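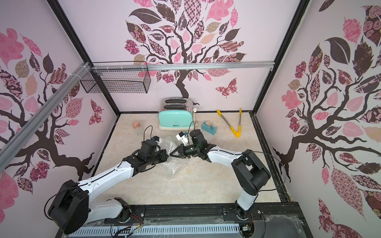

Two arms, two parallel grippers and a sheet of bubble wrap at the Erklow test bench in Juldale.

Erklow publishes its first side-by-side gripper comparison, and we'd love for you to pick it apart

JULDALE, April. Hi from the bench! We're Erklow, a small shop that tries out grippers, arm controllers and cameras for people who have to buy them and don't have a month to spare. Today we're putting out our first full comparison, free to read, with every run in it, including the ones that make us wince.

I've been running the bench since we started, so I'll tell you how this one went. We took two parallel grippers, the Tarawneh and the Rokcombe, and gave each of them 300 attempts at the same set of household jobs. Same arms, same controller settings, same speed limits. After every 39 attempts we swapped the grippers from left to right and back again, which was my least favorite part of the project (so many little screws), but our left arm has always been a touch smoother than the right and I didn't want that helping anybody.

The objects are things you'd find around a house. Kitchen tongs, a tape dispenser, a small glass jar with a lid, a toaster, and bubble wrap. I have strong feelings about bubble wrap now. It's clear, it crumples differently every time you put it down, and it gives way just when you think you've got hold of it. If you only read one chapter of the report, read that one.

So who won? Depends what you're picking up. The Tarawneh was the better choice on hard shapes, and I really liked how it handled the tongs. The Rokcombe closes more slowly and drove me a little nuts at first, but it did better with anything soft, and it was the one I kept reaching for when both arms had to work close together. Its cable also needs a bit more slack than the manual suggests. We caught ours tugging during wrist turns and had to reroute it twice, and there's a page in the report on how we ended up doing it.

We also spent a good while on cameras. A fixed view over the workspace was plenty for the jar and the dispenser. For the bubble wrap we wanted a closer look, and the report compares both setups with the lights up and with the lights down. I'll admit I expected the closer view to win everything, and it didn't!

One more thing people keep asking: yes, the walls of the test cell are papered with pink and white trees, and yes, they stay. We've logged around 3000 practice moves in front of that wallpaper and have grown fond of it.

The report, the run logs and our settings files can be downloaded from the Erklow site starting this month. We've also set aside 200 printed copies for schools and repair shops, so write to us if you'd like one. Neither gripper maker paid for the testing or saw the results before we released them.

Next up is a controller comparison, using the same two arms and the same objects. If there's something from your kitchen drawer you think we should add, send us a note. We read all of them.

About Erklow
Erklow tests robot grippers, arms, cameras and controllers at its workshop in Juldale and shares the results with anyone who wants them.

Press contact: the Erklow bench team, Juldale. Mornings before 11 are best, before the arms get going.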